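Wragg General Store puts the chips back where people can find them

Troltport, June. After 4 months of polite suggestions and one very long letter, Wragg General Store will reopen its snack and soft drink aisle at 7 a.m. with the chips, the canisters and the pop all within reach of an ordinary arm.

The aisle has been a sore point since last autumn, when the store moved its snacks to the back wall to make room for a display of garden hoses. Sales of hoses were modest. Sales of chips fell to a level that owner Malcolm Lightfoot describes as "medically commendable and commercially awful."

"We asked our customers what they wanted from their neighbourhood store," said Lightfoot. "We were hoping for something about service. They wanted the sour cream flavour at elbow height."

A suggestion box by the till took in 326 slips. More than 200 concerned chips. One concerned the parking lot, and has been forwarded to the parking lot.

The new layout

Drinks now share the upper shelf with a few of the canisters, and the bagged chips sit one level down with the rest of the tubes. The shelving is dark grey, a colour chosen after a meeting that Lightfoot would prefer not to revisit, and the fixtures were supplied by Clirus, the Gandano shopfitting firm that also did the store's dairy wall.

Kieran Dunmore, who manages the floor, has taken on the matter of the canisters. A cylinder is a fine shape for a stacked chip and a poor one for staying put, and anyone who has tried to take the orange one without disturbing its neighbours will know how the afternoon goes from there.

"I stand them up in the morning," said Dunmore. "I have made my peace with the rest of the day."

Customers are welcome to right any canister they meet along the way. There is no reward program for this, although one was costed at $2,672 and quietly put in a drawer. 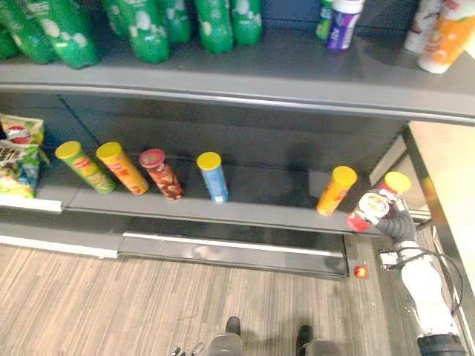 Opening hours and other particulars

The aisle opens at 7 a.m. and closes with the store at 9 p.m. Coffee will be free until the urn runs out. The garden hoses have moved to the back wall and are marked down accordingly.

Shoppers who had grown used to the old layout can ask at the till for directions. Bottle returns stay at the side door.

Media contact: Kieran Dunmore, Wragg General Store, Troltport. Please call before the lunch rush.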